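4. Montar a mesa dos doces embalados

Esta parte é para quem já tem a mesa aberta e travada (secção 3) e a caixa dos doces à espera no chão. Se ainda anda às voltas com as pernas da mesa, volte atrás, que eu espero. A mesa dos bolos de fatia tem secção própria, a 6, e as regras são outras.

Escrevi isto à minha maneira, com as manias que fui ganhando ao montar o canto dos doces na Casa Koslow. Há quem faça de outra forma e a mesa fica bonita na mesma. Mas se é a primeira vez, siga os passos pela ordem, por favor, e invente depois!

4.1 O que precisa de ter à mão

Mesa redonda, limpa e seca
Toalha de tecido (a azul-acinzentada ou a cor de areia, as outras duas são para a mesa das bebidas)
Uma caixa de 48 gelatinas em copinho, sabores misturados
Rebuçados e pacotinhos variados, até 300 gramas para começar
Uma taça funda para os papéis
Um pano húmido e um pano seco
Uma tesoura de pontas redondas

A tesoura parece exagero até aparecer a primeira tampa que não descola. Ponha-a na gaveta do aparador, nunca em cima da mesa.

4.2 Estender a toalha

1. Sacuda a toalha na rua, do lado do pátio. Costuma haver açúcar da última vez agarrado às dobras.

2. Dobre-a em quatro e procure a ponta que corresponde ao centro. Pouse essa ponta no meio da mesa e só então abra. Eu andei anos a puxar de um lado e do outro, a dar a volta à mesa feita barata tonta, até a Špela Kadrić me mostrar este truque numa tarde de março. Demora dez segundos.

3. Alise com a mão aberta, do centro para fora. Os vincos pequenos não fazem mal nenhum. Os grandes, esses sim, fazem tombar os copinhos.

4. Veja se a queda do tecido está igual a toda a volta. Com um dedo de diferença eu já não mexo.

Nota: a toalha de tecido agarra melhor do que o oleado. Num oleado, os pacotinhos brilhantes deslizam ao primeiro toque e lá vai tudo para o chão.

Cuidado: não prenda a toalha com molas nos bordos se houver crianças pequenas. Puxam por elas e vem a mesa inteira atrás.

4.3 Separar antes de pousar

Este é o passo que toda a gente salta. Eu também saltava. Despejava o saco no meio da mesa, espalhava com as mãos e dizia que era informal – e passava o resto da tarde a procurar as gelatinas no meio dos rebuçados.

5. Abra a caixa e separe em três grupos: gelatinas, pacotes cheios de ar e rebuçados soltos.

6. Passe os dedos por cada tampa de gelatina. Tem de estar esticada e lisa. Se estiver enrugada, inchada ou pegajosa, vai para o lixo, sem discussões.

7. Aperte de leve os pacotes. Os que deviam ter ar e já não têm, ponha de lado. Muitas vezes têm só um furinho e o que está dentro ficou mole.

8. Leia as datas, pelo menos as do fundo da caixa. Os pacotes importados (a encomenda da Kalniņš traz sempre alguns com letras que eu não sei ler) podem ter a data escrita por outra ordem, com o ano primeiro. Na dúvida, pergunte ao Kieran Bloxham, que guarda as folhas que vêm com cada caixa.

Cuidado: as gelatinas de copinho são perigosas para crianças pequenas. São escorregadias, têm o tamanho mesmo errado e não se desfazem na boca como a gelatina de taça. Não as ponha em mesas para menores de seis anos. Com os mais velhos, corte aos bocados ou dê com colher, e nunca deixe que as chupem diretamente do copo com a cabeça para trás. Gente de idade com dificuldade em engolir, a mesma coisa. Isto é a sério, e é a única parte desta secção em que não aceito improvisos.

4.4 Os montes e os espaços

9. Escolha um lado da mesa para o monte maior. Eu prefiro o lado esquerdo de quem chega, mas depende de onde está a porta.

10. Faça o monte baixo. Se precisar de duas mãos para o segurar, é grande demais.

11. Misture os feitios: um copinho, um pacote, um rebuçado, outro copinho. Os papéis torcidos ficam bem com a ponta virada para cima e dão um ar de festa ao monte sem se fazer mais nada.

12. Longe do monte, ponha um ou dois pares sozinhos. Um pacote vistoso com uma gelatina ao pé, por exemplo.

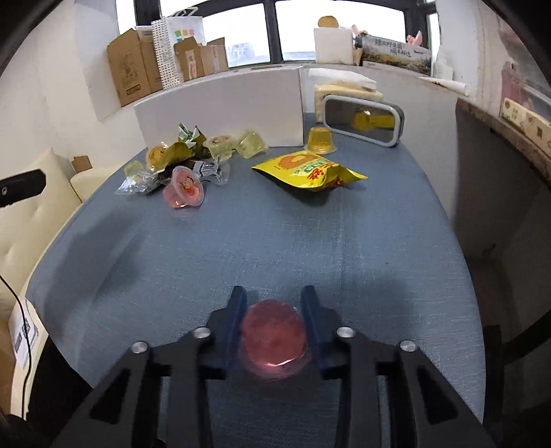
As gelatinas são o que mais trabalho me dá, confesso, e mudei de ideias três vezes quanto à posição delas. Um copinho com a tampa para cima mostra o desenho, mas assenta na ponta estreita e cai com um sopro. Deitado rola, a não ser que o monte o ampare. Por isso, para os que ficam mais soltos, virei-me para a posição invertida: a gelatina cor de âmbar, lá atrás, junto do pacote amarelo, está assim, de aba pousada no tecido e corpo canelado para cima. É a mais firme de todas e ainda deixa passar a luz, que nas gelatinas é metade da graça. A cor-de-rosa, à frente do monte, ficou deitada com a tampa à vista, e tem lá um bonequinho vermelho e laranja que as crianças procuram logo. Faça as duas coisas na mesma mesa, fica mais alegre do que tudo em sentido!

13. Vire as gelatinas soltas de tampa para baixo. Rode-as um bocadinho no sítio até sentir que a aba assentou toda.

14. Nas que vão para o monte, vire a tampa para o lado de onde as pessoas chegam.

15. Afaste as cores iguais. Duas amarelas encostadas parecem uma só, e um pacote amarelo ao lado de uma gelatina amarelada só resulta quando um é bem maior do que a outra.

16. Recue três passos e olhe. Depois baixe-se à altura de uma criança de sete anos e olhe outra vez. Quase sempre mudo alguma coisa nesta segunda volta.

Nota: se gosta de pôr objetos brilhantes na mesa – espelhinhos, molduras, latas polidas –, deixe-os atrás dos doces. O reflexo repete as cores e a mesa parece mais cheia com os mesmos doces. Só não os ponha virados para a janela ao fim da tarde, que encandeiam quem está sentado.

4.5 Os papéis

Os invólucros vazios são a minha guerra particular. Aparecem sozinhos, metem-se no meio dos cheios, e há sempre alguém que pega em três antes de acertar num que tenha alguma coisa dentro.

17. Ponha a taça funda ao alcance da mão, do mesmo lado do monte. No lado oposto ninguém se dá ao trabalho de a usar, já experimentei.

18. Deixe um papel amachucado lá dentro desde o início. Assim percebe-se para que serve a taça e escusa de pôr letreiro.

19. De meia em meia hora, passe a mão pelo monte e tire os vazios. Os transparentes e prateados enganam muito, convém apertá-los para ter a certeza.

20. As tampas das gelatinas vão para a taça com o lado molhado para dentro. A calda que fica agarrada à película cola-se à toalha e, depois de seca, só sai com água morna.

4.6 Repor durante a festa

Não encha a mesa toda de uma vez. Numa tarde normal saem uns punhados na primeira meia hora, depois vem o lanche a sério e ninguém quer saber de doces, e mais para o fim volta tudo a atacar. Guarde metade da caixa para essa altura.

21. Reponha aos poucos e pelo lado de trás do monte.

22. Se um sabor acabar, deixe acabar. Abrir outra caixa só por causa das vermelhas dá um resto enorme de verdes que depois vamos encontrar no armário em março.

23. Anote na folha Cindent quantas caixas abriu. O modelo da folha está no fim do guia, e a caixa dos sortidos tem a referência 1423. Os rebuçados a peso têm a 186. Troquei estas duas numa encomenda e recebemos gelatina para um batalhão, portanto confira.

4.7 Problemas do costume

Os copinhos tombam sozinhos. Há um vinco por baixo, ou a mesa abana. Experimente a mesa primeiro, carregando com a mão em cima de cada perna.

A tampa não descola. Seque bem os dedos e puxe pela patilha, de lado. Se a patilha rasgar, vá buscar a tesoura ao aparador e faça um corte pequeno junto à aba, com o copinho por cima da taça.

O pacote abre de repelão e salta tudo. Puxar pelas duas faces ao mesmo tempo dá nisto. Rasgue a partir de um canto.

A toalha ficou com nódoa de calda. Pano húmido já, sem esfregar, e depois o seco. Se for calda vermelha e já tiver secado, ponha-lhe um pacote bonito em cima e trate dela no fim.

Há formigas. Levante tudo, sacuda a toalha e veja debaixo da mesa, costuma haver um rebuçado pisado. Na sala virada para Gristville entram pela soleira no verão, e aí prefiro montar a mesa encostada à parede do fundo.

4.8 Desmontar

24. Separe os doces que sobraram nos mesmos três grupos do passo 5 e guarde as gelatinas na caixa, em pé, longe do aquecedor. No congelador não, que a textura estraga-se.

25. Esvazie a taça e lave-a logo.

26. Junte as pontas da toalha ao centro, leve-a assim até ao pátio e sacuda. Procure dentro antes de sacudir! Já deitei fora um brinco da minha irmã.

27. Lave a toalha a 30 graus e pendure-a direita, sem molas a meio do tecido. A azul-acinzentada quase não precisa de ferro.

Para a mesa das bebidas, passe à secção 5.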